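August 2024, notebook, marker cube calibration

Continued with the pose error of the cube. Last time the rotation was good but the position drifted when the cube was turned away from the light. I suspected the printed marker, but after the new print the drift is the same, so the print is not guilty.

Today's plan was to keep the cube on the blue angled stand, so the tilt is the same in every run, and to change only the exposure. The Flekby script takes 350 poses per run. I threw away the first 18 of each run, as we agreed in January, because the filter needs time to settle. 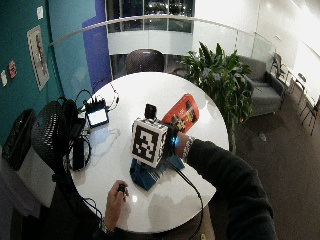 Why not simply put a bigger marker on the cube?
The face of the cube is already used up to the edge, and the detector needs the white margin outside the thick black border. A larger print would lose this margin and the corners would be found badly.

Results so far: with long exposure the corners on the side of the window move inwards and the cube seems further away than it is. With short exposure this is nearly gone, but more poses are rejected. In total I have 3,710 usable poses, saved in the Masilela folder under "stand_fixed". Please do not mix them with the older set, the axes are different there (z goes down).

To do:
repeat with the stand turned to the other side
check if the cable pulls on the cube
ask Cenberg for the lens file, the one we have is for the old focus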